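09/02/2020

Went to the open day at Vorley this morning. I left the house early and still hit the road work by the bridge, so I got to the sign-in table after the welcome talk had started. They gave me a paper badge, number 156, and a folder with a map in it. The coffee was weak. I had two cups anyway.

The welcome talk was mostly thank-yous. After that they split us up, and I went with the group that had Wanda Dunleavy as its guide. She has been on the Mendatness project since January. She talks fast but she answers what you ask her, and when she doesn't know she says so. I wrote down as much as I could in the car afterward and am filling in the rest tonight.

First stop was the Steltex machine, a packing arm behind a clear screen. It picks up cartons and sets them on a belt. I have seen that kind of thing before and so had most of the group. A man in a green jacket wanted to know the price and was told to talk to the sales desk. We stayed there too long.

The part I came for was the household work, which Mendatness is all about. They want a machine to handle clothes in a regular bedroom, on a regular bed, with other laundry piled nearby. Wanda said a shirt on a clean white bench is one problem and a hat on a printed bedspread is another. The way they teach it is that a person does the chore using grippers held in the hands, with a camera on the gripper, and the recordings go to the people who train the robot. The item they were on was a black knit beanie. 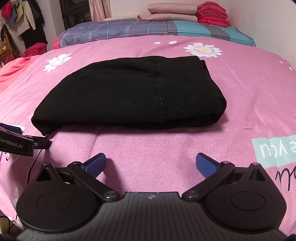
### What I asked Wanda

I asked why a hat. She said knits are hard because they stretch and change shape when you pinch them, and a dark one doesn't show its folds well. Both sides of the cuff are thick and the crown is thin, so a grip that works at one end may drop it at the other. I hadn't thought of that. I fold ours without looking.

I asked how many recordings they have of it. She said 382 for hats so far, and that they throw out any where the person fumbles in a way they can't label. She would like more of the fumbles kept. Someone above her disagrees, from the way she said it.

The finger pads on the gripper are blue and have a ridged surface. The rest is mostly black. I asked whether the pads wear out and she said yes, they change them, but she didn't know how often. The woman next to me asked if the daisies on the bedspread would confuse the thing. Wanda said that was a fair question, and that they use plain and printed bedding both so it won't learn only one.

I asked if it hurts your hands after a while. She said it's your forearms that feel it, and that 2 hours is the limit in one stretch. New people squeeze too hard. They also hurry, and then the recording is no use to anybody.
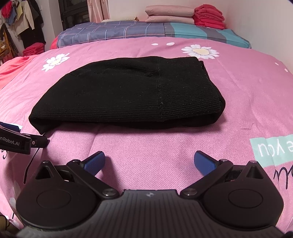
Beanie on the bed, gripper open in front of it.

Lunch was sandwiches in the hall. I sat with a couple who had driven in for the Nakamura talk at 4 and they saved me a seat for it, but I didn't stay. The program said it was on motors and I know nothing about motors. I went back to the household table for a while and read the posters. One had a chart of how long a folding job takes by hand and by machine. The machine was much slower. I was glad they put that up.

Things to follow up:

- Send Wanda the article on sorting at the hospital laundry. She gave me her email, it's in the folder.
- Ask whether they have tried wool. I forgot to.
- Find out if the spring open day has the same household section.

Home before dark. Stopped for gas and milk. My knee is sore from standing on concrete, so no walk tonight. I put the badge in the desk drawer with the others and folded the towels.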